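Stono 2.4 moves collision checking into the planner loop

Dakbridge has released version 2.4 of Stono, its motion planning and control package for single-arm manipulators. The main change is in how the planner handles the depth map. Earlier versions took one snapshot of the workspace, planned a full path against it, and checked that path a second time before sending it to the controller. Version 2.4 checks each segment as it is generated, against the most recent map available.

According to the release notes, median planning time on the company's internal desk-clearing benchmark fell from 295 ms to 242 ms. The benchmark consists of 2964 recorded start and goal pairs, all taken from cluttered tabletops. Worst-case times have not improved by the same margin, and the notes list narrow approaches under shelves as an open problem.

"The old second pass threw away a lot of good paths," said Kiran Singhal, who maintains the planner. "If one voxel changed between the snapshot and the check, the whole thing went back to the start. Now we drop the segment and keep the rest."

The perception side has been reworked to match. Stono now accepts depth data from more than one fixed sensor and merges it into a single map, with a time stamp kept for each voxel. Voxels older than a set limit are marked unknown, and unknown space is treated as occupied by default. The limit can be changed per region – a wall needs fewer updates than a desktop.

Cable handling is still manual. Users can define a swept volume that follows a link, and the planner will keep that volume clear of obstacles, but there is no model of slack or bending. Singhal said a simple chain model is being tested on a branch and may be merged in November.

Other changes include a replay tool that steps through a logged plan segment by segment, a new calibration routine for arm-mounted and fixed sensors, and fixes for 266 reported issues. The configuration format has changed. Files written for 2.3 must be run through the supplied converter, and custom gripper definitions need to be checked by hand afterward. The driver layer, contributed by Suraneo, is unchanged.
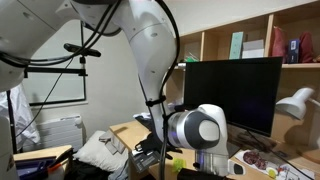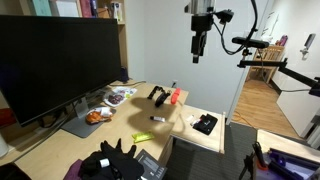
Robot arm and gripper over a desk with everyday objects.

Bhatia Automation Notes, Vol. 12, Issue 4, p. 7

Stono 2.4 is available now to current license holders. Support for version 2.2 ends with this release.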